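Retelling the Abduction: Project Report
Naima Tazi
Submitted 11/10/20

1. Subject of the project

My project is about the novel The Salt Bride of Prirkholm, by Zoi Karras. It is a fantasy story for young adults. The island of Prirkholm is ruled by Cometti, a sea lord who cannot leave the water for longer than one night. He takes a girl called Suritz from the mainland, and her mother stops the rain until she is given back. The reader recognises the old story quickly, but the author changes who tells it. We hear Suritz in the first part, the mother in the second, and Cometti only in the last 5 chapters.

My question was this: does the change of teller also change who is guilty? 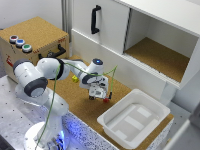

2. How I worked

I read the novel two times. The first time was during Ramadan, in the evenings, and I read for pleasure and made almost no notes. For the second reading I took the first 100 pages and the last 100 pages and marked every sentence in which a person decides something. I wrote down who decides and who pays for it. I used three colours, one for each teller.

I left out the middle of the book at this stage. It contains the long journey of the mother, which is beautiful to read, but very few decisions are taken in it. My supervisor, Latifa Ouazzani, accepted this on the condition that I mention it in the report.

3. Results

In the part told by Suritz, she decides very little at the beginning. She is carried, dressed, seated at a table. The verbs are nearly all passive. After the chapter of the drowned orchard this changes, and she starts to give orders to the servants, first politely and later without any politeness. I find this the strongest part of the novel.

The mother decides all the time, and other people pay. The village without rain loses its animals and then its children. The novel says this in one short paragraph and never comes back to it, and I had to read it again to be sure.

Cometti surprised me. He speaks like a man who had no choice, but when I marked his sentences I found that he chooses on almost every page. He chooses the boat, the night, the dress. He only calls it the tide.
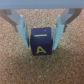
Mahmoud El Ouafi did not agree with me about Cometti. He argued in our discussion that the tide is a real power in this book, with its own will, and that I read it as an excuse only because I know the Greek story too well. If the sea can speak in chapter 3, he said, then it can also give a command.

I think he is partly right. I have kept my reading, but I have changed the word "lie" to "half-truth" in my table.

4. The ending

In the last chapter Suritz must divide her year, as we expect. The difference is that both her mother and Cometti ask her politely, and both hold her while they ask. 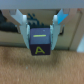 Suritz gives no answer in the final scene, and many readers will be disappointed by this. For me the silence is correct. The mother has one hand and Cometti has the other, and the author describes her in her dark blue coat, not moving. It is very close to the dark blue cube in the picture, with one pale finger at its left side and one at its right. One cannot say which finger is holding it, and in the same way I could not say which of the two keeps her there. When I looked for the guilty person in this chapter, my colours were mixed on every line.

5. What I would do differently

I would include the middle part. Asmaa Alaoui read my draft and asked why the ferryman is missing, and I had no good reply, only that he was outside my pages. He is the single person who refuses the mother, so he belongs in the table. I would also compare the novel with one older version of the myth in translation, chosen before the reading starts.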